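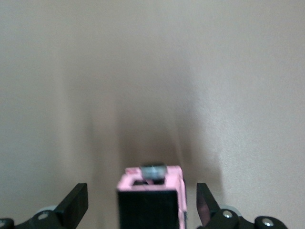

Tornillos flojos en las pinzas: qué pasó y qué cambia

En marzo tuvimos una avería en el puesto de manipulación que conviene contar con detalle, porque afecta a todos los que usan los brazos del taller de Inmont. No hubo heridos. Se perdieron 3 días de trabajo y una pieza de la pinza quedó inservible.

El brazo estaba repitiendo la tarea de agarre de objetos pequeños del proyecto Baluyot. En cada ciclo, la pinza baja abierta sobre el objeto, se centra, cierra los dos dedos y levanta. A media mañana el programa empezó a dar agarres fallidos. El dedo izquierdo llegaba tarde, el derecho empujaba el objeto y la pinza se cerraba con él ladeado. El sistema lo registraba como un error de posición y volvía a intentarlo, que es lo que tiene que hacer cuando el objeto está mal colocado. El objeto estaba en su sitio. Lo que se había movido era el dedo.

Tras 40 reintentos seguidos, un eslabón se trabó contra la base y el motor se quedó haciendo fuerza contra el tope. La protección por sobrecorriente debía cortar en ese momento y no cortó. El límite se había subido semanas antes para una prueba con piezas más pesadas y nadie lo devolvió a su valor. Shiela Javier, que estaba en el puesto de al lado, oyó el ruido y pulsó la parada de emergencia.

Al desmontar la pinza encontramos un tornillo de articulación girado varias vueltas hacia fuera. No tenía fijador de roscas. Revisamos las demás pinzas del mismo lote, montado por Devonard, y 2 estaban igual, aunque todavía sin holgura apreciable. Hemos avisado a la empresa y estamos a la espera de respuesta. Mientras tanto hemos aplicado fijador nosotros y hemos marcado con pintura la cabeza de cada tornillo, de modo que cualquier giro se vea sin herramientas.

Hay una segunda parte que nos preocupa más. Para liberar el eslabón, un compañero metió la mano entre los dedos con la parada de emergencia pulsada, pero con el aire y la alimentación auxiliar conectados. La parada detiene el movimiento del brazo - no descarga la pinza. Al soltarse el eslabón, los dedos se cerraron de golpe. Había retirado la mano un momento antes.

Desde ahora se aplica lo siguiente en todos los puestos:

Antes de tocar una pinza trabada se corta la alimentación en el armario y se purga el aire. La parada de emergencia sola no basta.

El programa se detiene al segundo agarre fallido consecutivo y pide confirmación en pantalla. Roltine ya ha cargado el cambio en los controladores.

Los límites de corriente modificados para una prueba se anotan en la hoja del puesto, con nombre, y se restauran al terminar el turno.

Las marcas de pintura se comprueban al arrancar. Si una no coincide, el brazo no se usa y se avisa a mantenimiento.

El brazo averiado vuelve a estar en servicio con una pinza de repuesto. Los registros de agarre de esa mañana no son válidos y se han apartado de la carpeta común; quien los hubiera copiado antes debe borrarlos y descargar la versión corregida. Las dudas sobre el corte de alimentación se pueden consultar con Shiela, que tiene la llave del armario.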